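Filed under: Robots, Rants, Things That Were Supposed To Work

Oluwatosin Onyeka
8 February 2026

1/ Drirkix says its two-arm setup passed 1,572 of 1,607 simulated runs. I spent my evening on the other 35. I have complaints.

2/ Quick background. The arms run on a controller called Troltora. It's supposed to pick up small stuff off a table and, more to the point, stop when it loses track of what it's doing. That second part is the safety claim. It's the only part I care about.

3/ The setup is simple. Table, tray, small lump on the tray, two arms. If you can't get the stop logic right with this, please don't put it near a person's hands.

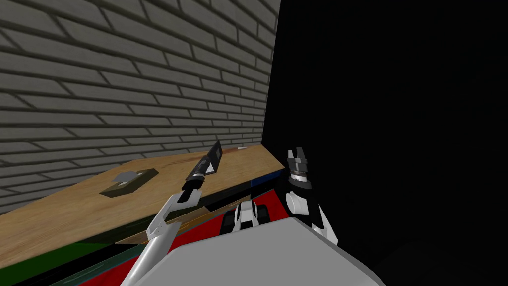

Both grippers up and empty, the gray lump on its tray.

4/ In 14 of the failed runs, the controller logged "grasp confirmed" with nothing in the gripper. Then it went right on to the next step. No pause, no retry, no alarm. It just believed itself.

5/ The write-up calls these "soft misses." Cute. A machine that thinks it's holding something will move like it's holding something. If a person has reached in to help, that's how fingers get pinched.

6/ I asked Živko Georgiou about it. He worked on the Leka arms for years and has no dog in this fight. His answer: "They're checking that the close command was sent. They're not checking that anything got closed on." So – the robot grades its own homework.

7/ And the close-up view doesn't make me feel better. Two fingers, a wide gap, and a whole lot of black.
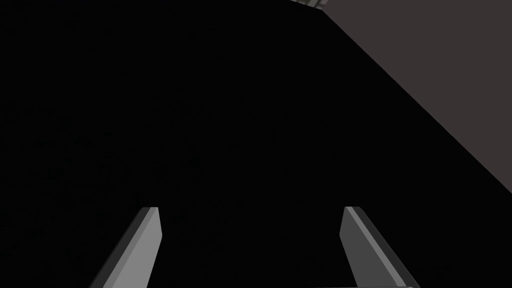 8/ The stop check is allowed 400 milliseconds to decide if something is off. Fine. But in those 14 runs it never even started, since it only wakes up when the grasp is marked as failed. Read that again. The safety check waits for the broken part to report that it's broken.

9/ "But it's only a sim!" Yes, and the same controller is slated for the Evby packing line in October. A sim is where you want to find this. You still have to fix it after you find it.

10/ I'd like to see the failed runs redone with a real contact check, and all the logs posted, good and bad. Until then that pass rate tells me very little. Replies are open if anyone from Drirkix wants to set me straight.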